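Kitchen and Pantry Walk-Through, Tollilham Community Hall
Safety checklist with comments
Date of check: Saturday, March 16, 2019
Areas covered: main kitchen, pantry, serving hatch, back corridor, bread and produce storage
Next full check: June

Marks used: OK, FIX (do it before the next hire), WATCH (look again next time), N/A.

1. Entrance and floors

1.1 Back door opens fully and closes by itself – OK
1.2 Door mat lies flat, no curled corners – FIX
Comment: The corner nearest the hinge has curled again. Tape did not hold. Replace the mat with the heavier rubber kind, same size.
1.3 Floor tiles sound, no lifted edges – WATCH
Comment: One tile by the mop sink rocks when stepped on. The grout is gone on two sides. It was marked WATCH last time too and has not gotten worse.
1.4 Wet floor sign in its place – OK
1.5 Corridor clear to the full width – FIX
Comment: Folding chairs were stacked along the left wall. The corridor is a fire route and chairs go in the chair store. The notice on the wall has faded and needs reprinting in larger type.

2. Fire and exits

2.1 Extinguisher by the range, pin and seal in place – OK
2.2 Fire blanket reachable without leaning over the burners – OK
Comment: Moved to the right side of the doorway after the last check. Much better.
2.3 Exit sign lit – OK
2.4 Smoke alarm in corridor tested – OK
2.5 Heat alarm in kitchen tested – FIX
Comment: Sounds, but weakly. New battery did not help. Order a replacement unit.
2.6 Grease filters over range – WATCH
Comment: Cleaned but still tacky at the back edge. Soak longer next time.

3. Electrical

3.1 Outlets near sinks have working test buttons – OK
3.2 Cords on small appliances – FIX
Comment: The Pralto kettle has a nick in the cord near the plug. Taken out of use and tagged. The second kettle is fine.
3.3 No extension cords in permanent use – FIX
Comment: The coffee urn is running off one again. Urn goes on the counter to the left of the hatch, where it reaches the wall outlet.
3.4 Light covers in place and free of cracks – OK
3.5 Refrigerator plug accessible – OK

4. Cold storage

4.1 Refrigerator at or below 40 F – OK
4.2 Freezer at 0 F or below – OK
4.3 Door seals clean and closing all the way – WATCH
Comment: Freezer seal is stiff at the bottom. Wipe down with warm water and check again in a week.
4.4 Food labeled with name and date – FIX
Comment: Two tubs in the door shelf had no label. Thrown out, as the house rules say.
4.5 Raw meat on the lowest shelf – N/A
Comment: None in storage on the day.
4.6 Temperature log filled in – WATCH
Comment: Gaps on weekends. Whoever opens up should write it down before doing anything else.

5. Dry storage and shelving

5.1 Shelves fixed to the wall – OK
Comment: The Skaltby units are screwed in at the top and in the middle. All brackets were tried by hand and none moved.
5.2 Weight limit posted – OK
Comment: Limit is 200 pounds per shelf. The rice and flour are well under it, but keep them on the bottom row anyway.
5.3 Nothing stored on the floor – FIX
Comment: One sack of onions was. Moved up.
5.4 Signs of pests – OK
Comment: No droppings, no chewed packaging. Traps behind the units were empty – leave them where they are.
5.5 Spices and dry goods in closed containers – OK
Comment: The Wannasri curry mix has been moved into jars. Please keep the original label with the jar, as it carries the allergen list.

6. Bread and produce crates

6.1 Wooden crates free of splinters, loose slats and raised nails – WATCH
Comment: Run a gloved hand along the top rails and the inside of each slat. Sand any rough spots. A crate with a cracked slat is taken out of use until mended.
6.2 Cloth liners washed after each use – FIX
Comment: Liners were folded away with crumbs still in them. Shake out, wash hot, and dry completely before putting back.
6.3 Gaps between slats brushed clean – OK
6.4 Crates not used for raw meat or fish – OK
6.5 Crates set down well in from the table edge when in use – FIX
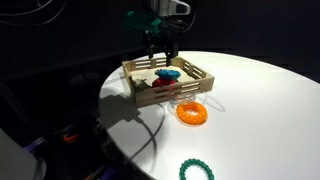 Reader comment, received after the draft was posted: I would add onions and potatoes to 6.2, because dirt gets into the weave and a normal wash doesn't shift it. We keep one set of liners for bread only and mark the corners with a stitch of red thread. Also, is 6.4 written on the crates anywhere? New hirers won't read the list.

Reply: Agreed on both. Bread liners will be marked, and a tag with the rule in 6.4 will be tied to each crate.

7. First aid and paperwork

7.1 First aid kit complete – FIX
Comment: Burn gel is past its date. Blue bandages are down to 2.
7.2 Accident book present and up to date – OK
7.3 Emergency numbers by the phone – OK
7.4 Key log matches keys on the board – WATCH
Comment: Key 17 is signed out with no return date.

Carried over to June: 1.3, 2.6, 4.6, 6.1, 7.4.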